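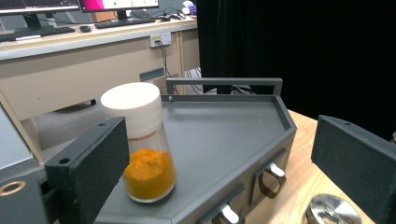 Range Notes: Changes to the Smallbore Program at Horncombe

The indoor smallbore season at the Horncombe range opens in October with a revised course of fire, a new target system on half the line, and a different procedure for reserving points. Members who shot last season should read the whole item before the first practice. The old range card is no longer valid and should be thrown out.

Course of fire

The winter league will be shot as a three-position match at 50 feet. Each match is 30 record shots, fired ten prone, ten standing and ten kneeling, in that order. Sighting shots are unlimited before the first record shot in each position and are not allowed after it. The time limits are ten minutes for prone, 20 for standing and 15 for kneeling. Changeover time between positions is five minutes, and rifles stay on the line with the action open and a chamber flag inserted.

Scoring is by decimal on the electronic points and by whole ring on paper. League results will be computed from whole-ring scores only, so that shooters on either kind of point are ranked on the same basis. Decimal values will still be printed on the shot record for training use. Ties are broken by the standing score, then by kneeling, then by the last record shot in standing.

Electronic targets

Points 1 through 6 now have Lukinora electronic targets. Points 7 through 12 stay on paper carriers. The electronic units locate each shot acoustically and show it on the monitor at the firing point. They need a rubber band feed behind the aiming mark, and the band has to advance after every shot. If the monitor shows a miss and the shooter believes the shot was good, stop, do not fire again, and raise a hand. The range officer will check the band and the backing card and will either enter the shot or allow a repeat.

Do not touch the cable run along the left side of the bench. The connector at point 4 is a tight fit and was replaced once over the summer.

Ammunition

Only standard velocity .22 Long Rifle with plain lead bullets may be used. High velocity, plated and tracer rounds damage the backstop and are not permitted on any point. The club holds match ammunition for sale by the box at the desk, and shooters who want a full brick should order it by the end of September. Lots are not mixed within an order. Members who test lots in their own rifles may use point 12 for this during open practice, with a front rest and five-shot groups on the plain grouping card.

Club rifles

The Ahn target rifles were stripped, cleaned and inspected in August. Trigger pull on all of them is now set at 3 pounds, measured with a dead weight. Shooters may adjust the cheekpiece, butt plate and hand stop on a club rifle but may not adjust the trigger. Return every setting to the mark on the stock before the rifle goes back in the rack. Rifle 5 has a replacement rear sight with finer clicks than the others, and its zero card has been rewritten. Use the card in the case and ignore any settings noted in an older score book.

Slings and mats are stored by size on the lower shelf. Left-handed shooters should ask for the marked case. A jacket and glove can be signed out for the evening, but the club does not lend shooting pants or boots.

Ventilation and cleanup

The air handler must run for 15 minutes before the first relay and for the same period after the last one. Airflow is from the firing line toward the backstop, and the rear door stays closed while the line is hot. Sweeping with a dry broom is not allowed forward of the line. Use the damp mop or the range vacuum, and put cases in the brass bucket. Wash hands with cold water and soap before eating or handling a phone.

Reservations

Points are now reserved through Remport. The sign-up sheet by the door has been taken down. A member may hold one point per evening and may cancel without a charge up to noon of the same day. The door code is 1647 followed by the last two digits of the membership card. Do not share it with guests, who must be let in by the member hosting them.

First relay is at 6:30 p.m. and second relay at 8:00 p.m. The season fee is $126, which covers targets, electronic point use and league entry. Ammunition is extra. Juniors pay half and must have a signed parent form on file before handling a rifle. Forms left over from last season have expired, and new ones are at the desk.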